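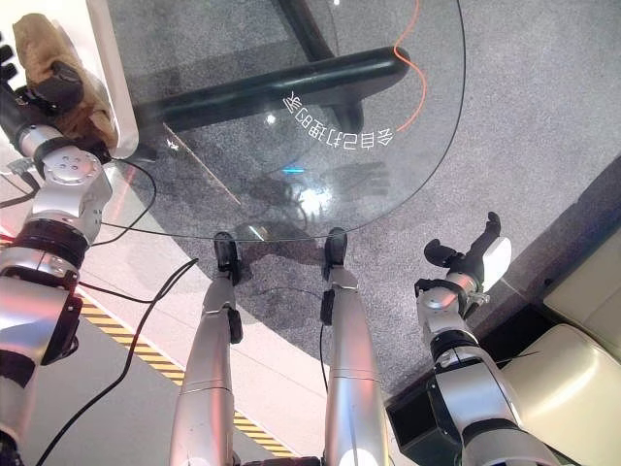 Household robot at Predodo returns to work with a new maintenance plan

Feb 21, 2024

The two-armed robot in the demonstration room of Predodo is working again after a service of its hands and arm cables. The company told us that the machine will from now on be inspected after every 40 hours of work, and that the results will be written in a common log which all the shifts can read.

Until now the robot was looked after only when an operator reported a problem. Kumudini Majumder, who is responsible for the cell, explained that this way of working was acceptable in the first months, when the robot was used for one hour or two in a day. Since September it has been used much more, mostly for practice with soft things such as cloths and bags, and the small faults began to come more often.

"A cloth is light, so people think it is easy for the hand," she said. "But the fingers must close for a long time, and they must close the same way every time. If one finger is a little late, the fabric slips."

The hands were checked first. Each finger was moved alone through its full travel, slowly, and then together with the others. The technician compared the closing position with the values which were saved at installation. Two fingers of one hand were outside the permitted limit and received a new calibration. The rubber pads were cleaned with a damp cloth and no solvent, as the supplier Wimon asks in its manual.

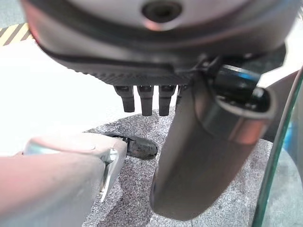

The fingers and thumb of a robotic hand above the speckled mat.

The cables took more time. On this machine part of the wiring runs outside the arm shells, so it must have enough free length for the wrist to turn, but when there is too much of it, it can catch on the furniture. The technician turned every wrist to both ends of its range and marked the place where the cable became tight. One cable had a worn sleeve near the elbow and it was changed. The others were put back on their clips with a little more slack than before.

Ms Majumder said that the cable work is the part she would advise other teams to do early. In the old fault list there were 76 entries, and 34 of them were in the end connected with a cable or a plug. Many of these were first recorded as a fault of the motor, and parts were ordered which were not necessary.

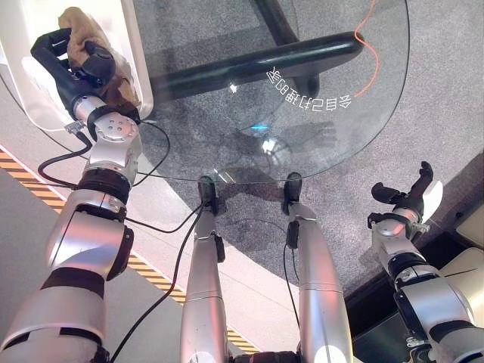

The new plan also changes how a shift begins. Before the first task, the operator must open and close both hands with nothing in them, listen for unusual noise, and look at the connectors of each wrist. The check needs about five minutes. If something is not correct, the operator does not try to repair it but writes it in the log and calls the technician on duty.

The log itself was prepared by Cordeiro, a small software office which already keeps the service records for the other cells of the company. It counts the closings of each hand and shows a warning at 2000, when the finger joints must be looked at again. Before this, the number was estimated from the calendar, and Ms Majumder admits that the estimate was often wrong.

Some work is still open. The replacement pads have been ordered from Jiltmont and have not arrived, so the present ones stay in use for the moment. The floor marking will be measured again too, as the working area was drawn for an earlier position of the furniture. 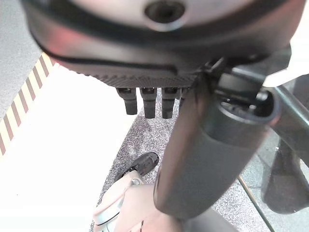 What comes next

The robot will first repeat the same cloth tasks it did before the service, at reduced speed, so that the new finger values can be compared with the old ones. If the difference stays small, normal speed will be permitted again. Predodo plans to use the same inspection sheet for its second machine, which has a different type of wrist and will need its own page for the cables. Teams who wish to receive a copy of the sheet can ask for it at the service desk.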